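Husportの公開日に行ってきました 床と椅子と靴の一日

土曜日、ずっと気になっていたHusportの公開日にようやく行ってきました。家の中で体を動かすための道具や家具を考えている会社で、年に何度か、ふだんの仕事場を一般に開けてくれるんです。

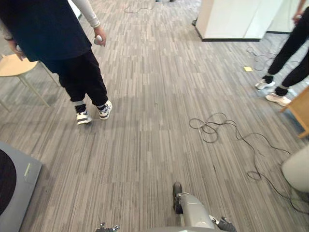

申し込みは先着40人。前回は気づいたときには埋まっていたので、今回は受付開始の時刻に画面の前で待ち構えていました。無事に取れたときは思わず声が出ました(家族には何事かと言われました)。

最寄り駅からはバスで二十分ほど、停留所を降りると川沿いに倉庫が並ぶ一角に出ます。Husportはその中の三階建ての建物に入っていて、一階が木工と縫製、二階が試用室、三階が事務所と資料室。外の看板がとても小さく、私は一度通り過ぎました。行かれる方は、青い屋根の自転車屋さんを目印にするといいと思います。

受付で名札と見学用の紙を一枚もらい、まずは一階へ。入った瞬間の木の匂い!もうこれだけで来た甲斐がありました。ちょうどスツールの脚を削り出しているところで、角ばった材がみるみる細くなっていくのを、みんな黙って見つめていました。脚を少し外に開かせる角度は、試作を繰り返して決めたそうです。開きすぎるとつまずくし、足りないと座ったときに頼りない。そのちょうどいいところを探すのに一番時間がかかった、という話に深くうなずいてしまいました。うちの台所の椅子、まさに脚が出すぎていて、週に一度は小指をぶつけているんですよね。

座面の仕上げも体験させてもらえました。丸い板の縁を紙やすりでひたすらなでるだけなのですが、これが楽しい。番手は400まで進みます。最初はざらっとしていた縁が、だんだん手のひらに吸いつくようになってきて、隣で磨いていた方と「つるつるですね」「つるつるですねえ」としか言わなくなりました。語彙がなくなるほど気持ちがいいです。もっとやっていたかったのに、次の組と交代の時間になってしまいました。

縫製のほうは駆け足でしたが、座布団の試作の棚がよかったです。中綿の違うものが並んでいて、手で押して比べられます。私は一番硬いのが好みでした。見た目はほとんど同じなのに、押した感じがまるで違っていて、目をつぶって当てる遊びをしたら全部はずれました。

さて、いよいよ二階の試用室です。

広いワンフロアに、グレーの縞のカーペットが敷いてあります。このカーペット、実は今回いちばん感心したもののひとつでした。張り替えはStidettiという内装の会社に頼んだとのことで、決め手になったのは足裏の感触だったそうです。毛足が長いとふかふかして気持ちはいいけれど、足踏みや横への移動がしにくい。短すぎると今度は足音が下の階に響く。見本を床に並べて、社員の皆さんが一枚ずつ踏んで歩いて選んだと聞いて、その日に混ぜてほしかったなあと本気で思いました。縞模様には使ってみて気づいた良さもあるそうで、物を置き直すときに向きをそろえやすいんだとか。なるほど、家のラグ選びの参考になります。

家具は思ったより少なめでした。淡い色の木のスツールに、白い四角い仕切りのようなもの。全体に明るい色でまとまっていて、体を動かす場所なのに、どこか居間のような落ち着きがあります。スツールは座面が丸く、脚が細いので、床の上に置いてあっても場所をとっている感じがしません。一階で削っていたあの脚だ!と思うと急に親しみがわいて、用もないのに何度か腰かけてしまいました。疲れたらすぐ座れるものがそばにあるというのは、大事なことですね。私は運動というと「始めたら最後まで立っていないと」と思いがちなのですが、ここでは途中で座る人も多くて、とても気楽でした。

床には、グレーの四角い台かマットのようなものに、大きな黒い丸がはめ込まれたものもありました。淡い緑の小さなラベルがひとつついていて、グレーの中でそこだけ色が見えるのがかわいい。こういう小さな色の使い方に弱いんです、私。

見ていて楽しかったのが、みなさんの足もとです。白地に黒の入ったスニーカーに、裾のすぼまった黒いズボン。裾から明るいグレーの靴下がちらっとのぞくのがすっきりしていて、さっそく真似したくなりました。裾が広がっていると足さばきが気になりますから、あの形はとても理にかなっていると思います。私はその日、よりによって幅の広いズボンをはいていってしまい、足踏みのたびにばさばさと音を立てていました。見学の案内には「動きやすい服装で」と書いてあったのに、動きやすいと思っていたのは自分だけだったようです。次は必ず裾のしまったものをはいていきます。

試用室では一人あたり十五分ほど動けました。横歩き、足踏み、その場でゆっくり回る動き。どれも地味なのに、やってみるとじんわり効いてきます。特に横歩きは、ふだんどれだけ前にしか歩いていないかがよくわかりました。最後の数分は笑いながら歩いていた気がします。知らない人同士でも、同じ方向に横歩きをすると妙に打ち解けるものですね。

三階の資料室は自由見学でした。これまでの試作の椅子が54脚、年代順に並んでいて壮観です。初期のものは脚が太くて背も高く、どっしりしています。そこから少しずつ低く、細くなっていく。途中に、なぜか脚が二本しかない試作が混じっていて、「Ngubane」という札が下がっていました。壁に立てかけて使う椅子だったそうで、商品にはならなかったものの社内では根強い人気があるとのこと。座らせてもらったら、意外なほど腰が楽でした。私も一票入れたいです。

窓ぎわの棚には、カーペットの見本帳や古い型紙も置いてあって、自由にめくれます。鉛筆の書き込みがたくさん残っていて、「もう少し丸く」「これは滑る」「昼寝向き」など、読んでいるだけで時間が溶けていきました。昼寝向きの座面、ぜひ商品にしてほしい。

お昼は建物の隣のEndsideという喫茶店でとりました。見学の紙を見せるとコーヒーがつきます。厚切りのトーストに豆のスープで、運動のあとの体にしみました。店内の椅子が一部Husportの試作品だそうで、どの席に座ろうか真剣に迷い、結局コーヒーのおかわりを理由に2回席を移りました。お店の方も慣れた様子で、窓側の低い椅子をすすめてくれました。確かにあれが一番です。

お土産に、座面の端材で作った鍋敷きを買いました。丸くて、縁がちゃんと磨いてあって、手に取るとあのつるつるを思い出します。鍋を置くのがもったいなくて、今のところ机の上で眺めているだけです。

これから行く方へ少しだけ。室内は思いのほか暖かいので、脱ぎ着しやすい上着がいいです。靴は底のきれいな運動靴を別に持っていくこと。荷物は受付の横の棚に預けられますが、鍵はかからないので貴重品は身につけておいてください。木工の体験は午前の組のほうが長くできるようでした。

次の公開日は秋の予定だそうです。今度は座面だけでなく脚の仕上げも体験できるようにしたいと聞いたので、また受付開始の時刻に画面の前で待つつもりです。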